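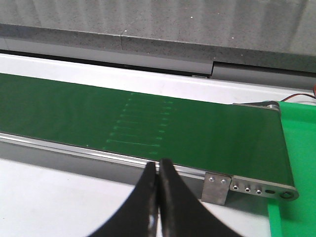
Photo: Demyd Skoryk

Section 4. Setting up the Beveck muon counter

Okay, you've unpacked everything and the Beveck is sitting on your bench. I've set up 28 of these now for school physics clubs, and the steps below are the order I've settled on. You'll need the two scintillator paddles, the Orus high-voltage supply, the readout box and the two long signal cables (the short ones are for Section 6, so leave them in the bag for now).

Before you start: keep the high voltage OFF until step 6. The tubes inside the paddles are very sensitive to light, and powering one up with a light leak can ruin it for good.

1. Lay both paddles flat, label side up, and go over the black wrapping with a flashlight. Look hardest at the corners! Patch any nick with two layers of black tape.

2. Stack the paddles in the bracket so they line up edge to edge. The gap between them should be 12 cm. A wider gap gives you a cleaner direction but fewer muons, and beginners get bored.

3. Run a signal cable from each paddle to inputs A and B on the readout box. Push, then twist until it clicks.

4. Connect the high-voltage leads. These have the red collars, and they only fit one way, so please don't force them.

5. Plug in the readout box and wait for the Teken screen to come up. Mine takes its sweet time. 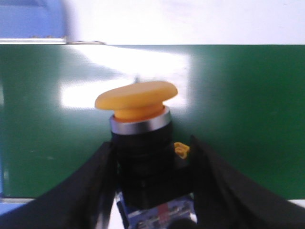 6. High voltage next, so clear the bench and set the dial on the Orus supply to zero before you flip the switch. Bring it up slowly, one notch at a time, until the display says 542. If you have an external stop button wired into the supply, test it now while the voltage is still low. I like a wide mushroom-head one, yellow with a shiny silver ring at its base like the one in the photo, as I can find that with my palm while I'm staring at the screen. Any button rated for your supply will do the job, though.

7. Watch the A and B lights. They should flicker on their own, with both flashing together now and then. Those double flashes are your muons (I still get a little thrill from them!).

8. Let it run for 11 minutes, then write down the coincidence count in your log. You'll compare against it in Section 5.

Caution: never unplug a high-voltage lead with the supply on. Turn the dial to zero, switch off, and give it a full minute.

Note: if A races and B barely blinks, you've probably got a light leak in A. Switch off and go back to step 1. If both stay dark, check the Shaikh adapter behind the readout box, which likes to work itself loose in the mail.

Last revised November 2, 2020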